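Larkwood Open-Side Control Box, Blue

Training enclosure for switch and control work. Blue plastic uprights, blue top panel, flat light mounting panel inside. Side is left open so two people can get their hands in at once. Sold assembled, sits on any bench.

Comes with four control components mounted in a column, the top one a white switch with an orange latch. Other layouts on request, ask Lemlem Dinsa at the order desk before you pay, not after. Layout changes add to the lead time.
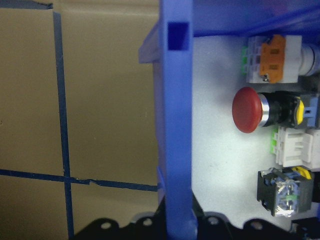

Page last changed: 22 Jun 2022

Slot near the top of the upright stays open, please dont glue anything over it. Translucent side panel is grayish blue, replacements sold singly.

Bench marking: blue tape on cardboard works fine for lining the box up and gets you back to the same spot every time. Tape is not included. Cardboard neither.

Order code LW-142. Minimum order 4 boxes for schools, single units OK for workshops. Spare mounting panels in packs of 80, trade only. Carko customers keep thier old account numbers.

Shipping: flat carton, foam ends. Check the corners before signing. Cracked top panels get replaced if you write in with the order code and your delivery note.

Cleaning: damp cloth. No solvents on the panel, it goes dull.

Back orders from October are being filled first. Questions on wiring to Cengiz Özkan, everything else to Lemlem.

See also: Larkwood closed box, Larkwood spare latches, bench clamps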